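Green Week on the Big Table
November
By Aurelio Nieto

Every November I clear off the big table in the back room, throw a pale cloth over it and spend a few evenings on nothing but tape. I love tape! Wrapping it, tearing it, arguing over it with anybody who stops by, finding old bits of it on my sleeves at work the next morning. Last year was all blues and I thought I'd never enjoy a color that much again, and then a box of greens showed up and here we are.

There are 42 rolls in the green drawer now, and my favorites come from two lines, Griltau and Stundis. The Griltau ones are stretchy and a bit shiny. The Stundis ones feel more like paper and tear by hand in a lovely straight line if you go at them quickly. I've put notes under each heading for those of you who asked in the spring which ones I use for what.

The cloth

I get more mail about the cloth than about the tape, which makes me laugh, but fair enough. A light gray-white is the best thing I've found for judging color. Pure white makes every green look darker than it is, and wood makes them all go yellow. I don't iron it. A few soft creases never hurt anybody, and they give the light something to do late in the afternoon, when the back room is at its prettiest.

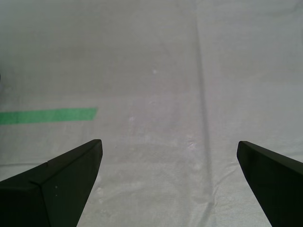
Bright greens are the ones I reach for first, and they're the hardest to get right on a package. Brown paper drinks them up. On white or silver paper they sing! Try one long band down the middle of the box and leave the rest plain. I did more than 100 parcels that way for the winter swap and I'd happily do them all again.

Short strips

My starting point for everything. I cut a dozen or so from the same roll before I decide anything, lay them down and shuffle them (parallel first, then crossed, then any old way) until something looks good. If you're new to this, start with 12 strips of one color and no scissors after that. You'll be amazed how much you can do.

Kobzar Moss

The quiet one of the family. It's a grayish green, very matte, and it takes pencil beautifully, so it ends up on all my jam lids and on the spines of my notebooks. I'm on my last roll and being stingy with it.

Griltau Lime

Loud, cheerful, a little too sticky. It'll lift the top layer off cheap wrapping paper, so press lightly until you're sure. I put it on the bike, the lunch box and the garden stakes, and the stakes came through a whole summer of rain looking great.

Stundis Fern

Torn edges only, please! The tear leaves a fuzzy pale border that looks like the edge of a real leaf. Three or four pieces overlapped on a card and you've got a whole hedge.

The Flirken tin

Ends too short for anything go in an old Flirken cookie tin. My niece counted what was in there over the holidays and got to 2,023 scraps, all colors, and then made a dragon out of the greens. It's on the refrigerator door and it's staying there.

Yellows are next, as soon as I find room in the drawer.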